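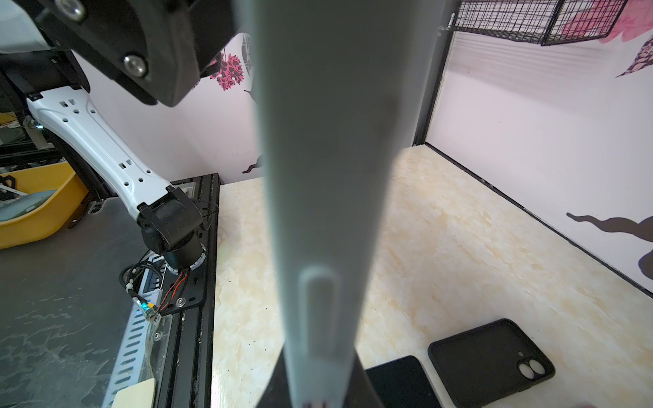
Detcombe Tackle Wheel, large

$451, ships from our shop in Cunstead
Sold by the each. Team orders: call or write and ask for Tatu Biwott.

I coached high school linebackers for a good long while before I started selling gear, and the thing I always wanted was a target that moved. Bags are fine. Sleds are fine too, if your school has a place to keep one and somebody strong enough to drag it out there. But a kid who only ever hits something that stands still is in for a rough Friday night, and I had a lot of those kids!

So, the wheel. It's a big foam ring with a tough vinyl cover, and you roll it across the grass and the player runs it down, gets his head to the side, wraps up and takes it to the ground. Then he gets up and rolls it for the next guy. That's the whole drill. You can run a line of players through it fast, and your starters aren't beating each other up in practice to get the reps in.

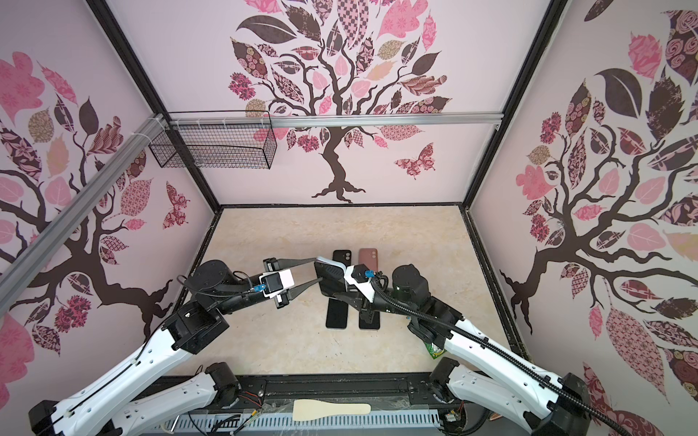 The large weighs 58 pounds, and I'd call it right for varsity and up. It rolls true on grass and on turf. On a hill it rolls a little too true, so keep it away from the top of the bleacher bank (ask me how my old scoreboard fence got that dent). For middle school I'd go with the medium, and for flag teams who just want to work on angles and footwork, the medium again, with nobody tackling it at all. Chasing it is plenty.

About the cover. The first run had a seam right down the middle of the rolling face and it wore out way too soon. Romain Leblanc does our sewing and he moved the seam over to the side wall and doubled the stitching, and we haven't sold one the old way since. There are four handles, two on each side, sewn flat so fingers don't get hooked when a player wraps up. Please check them before the season anyway.

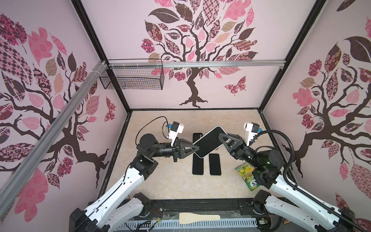

Two arms holding up a phone with a white frame.

A few things people ask me:

Can it stay outside? Overnight, sure. All season, no. The vinyl sheds rain but the foam will soak up water through the zipper if it sits in a puddle, and then you have a very heavy wheel. Stand it up to dry with the zipper open at the bottom.

Will it fit in a car? The large fits in a pickup or a van. I've gotten one into the back of a wagon with the seats down, but I wouldn't want to do it twice.

Can I get it in school colors? Yes – black, navy, red, forest green and gold are on the shelf. Anything else takes longer, and orders placed in September take longest of all because that's when everybody figures out they need one.

Do you sell just the cover? We do. Same colors, and the zipper goes all the way round so you can swap it without a fight.

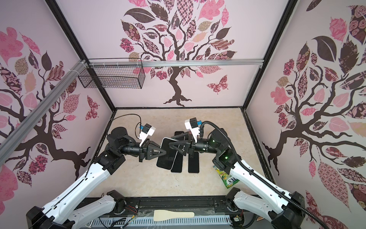
Four black phones between the grippers.

Oduor Langat runs the defense over at Kinyua and has had two of the large ones going since we started making them. He sets them off from opposite hash marks, 90 seconds on, then a water break, and he tells me his safeties finally quit diving at ankles. I'll take it!

If yours shows up with a bad seam or a flat spot that won't come out after a week standing up, send it back and I'll swap it. Cleats will scuff the cover, that's normal and I don't replace those. Pet chewing, same answer.

Goes well with: Osano hand shields, medium wheel, spare cover, zipper wax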